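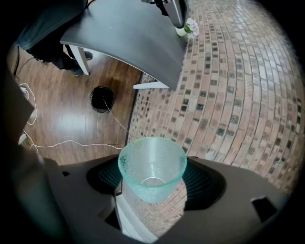
Why not just write the motion down as code and be done with it? A student asked me that at the end of the last session, a little impatiently, and added that she could have typed in the waypoints in the time it took us to show the arm one pick. Fair enough! For a single cup in a single spot she would probably win. Move the cup a hand's width, or swap it for one with a narrower base, and she would be typing again, and that is where these notes pick up.

## Session 6: Showing the task by hand

We have three ways of giving a demonstration in this course, and you will have tried all of them by the time we get to the Plirnmont project:

- **Guiding the arm.** You take hold of the arm and lead it through the motion. Lovely for feeling where the joints run out of reach, but tiring, and your own arms end up in the recording.
- **Remote control.** You sit at the Skakex station and drive the arm from there. Expect your first tries to be slow and jerky - everybody's are.
- **Hand-held gripper.** You carry the gripper to the object yourself, with the camera riding along, and no arm is needed until later.

Most of today is about the third. The camera has a very wide view, so straight edges bow near the rim (look at how the rows of brick curve off to the right) and an object close to the gripper looks much larger than one a step away. Please don't crop or straighten anything before you hand it in, as the Flallolero scripts expect the recording as it came.

A clear or tinted cup is a good thing to practice on. You can see the floor through the wall of it, faintly, and the color spills onto the gripper housing, so the edge of the cup is harder to find than you would think. Students who start with a plain cardboard box get a rather rosy idea of how well their policy works.

### Habits worth picking up early

Start each demonstration from a slightly different place. Come in at the speed you would want the robot to use, and pause for a breath before you close the fingers. If you fumble, finish the motion anyway and mark it as a fumble in the log - we will use those in Session 8.

The shared set from last February, which we call Hứa, holds 2177 demonstrations, and I would much rather you added a few careful ones to it than a great heap of hurried ones.

### Before next time

Record your own set with one object on two different floors or tabletops, and write half a page on where your hand did something you hadn't planned. Bring the log too, fumbles and all.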